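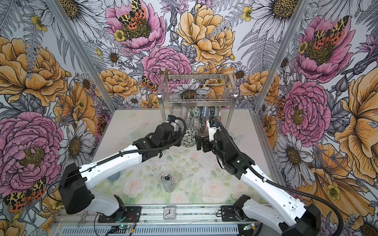
Bonjour à tous, j'ai acheté en mars un deux-pièces dont l'ancienne propriétaire aimait le papier peint d'un amour que je ne partage pas. Il y en a dans l'entrée, dans la chambre et, allez savoir, dans les toilettes. Des pivoines roses énormes, des marguerites, des fougères grises et des papillons de nuit tachetés d'orange qui me regardent manger mes tartines. J'ai loué une décolleuse à vapeur Herkham, 19 euros la journée, et au bout d'une heure j'avais décollé un timbre-poste. Dessous, il y a une deuxième couche, à rayures. Est-ce que je peux peindre par-dessus le tout et faire comme si de rien n'était ?
Rhiannon Lloyd, 9/19/25

pivoine_sceptique
On peut, mais les joints se verront, et les raccords gondolés aussi. Avant de louer quoi que ce soit, faites le test de l'éponge : une goutte d'eau sur le papier. Si elle perle, c'est un vinyle et la vapeur reste à la porte. Il faut griffer la surface au rouleau à picots (sans appuyer comme une brute, le plâtre marque), ou tirer la pellicule à sec depuis un angle. Ensuite eau tiède, un peu de décolleur, vingt minutes de patience et une spatule large. Chez moi, 70 m² de murs, trois week-ends, un mariage intact - de justesse. Rincez bien la colle avant de passer la sous-couche, sinon la peinture craquelle.

Bricolo138
Moi j'ai mis du placo. Plus de problème.

marthe_du_quai
Le placo mange plusieurs centimètres, dans des toilettes on finit par entrer de profil. D'accord avec la première réponse, sauf pour le produit : j'ai essayé le Dzene, il sent la cantine et ne décolle pas mieux que du liquide vaisselle. Coupez l'électricité avant de mouiller autour des prises. Et gardez un lé si vous en tirez un entier, ça fait de très beaux fonds de tiroir. Les papillons y sont moins intimidants.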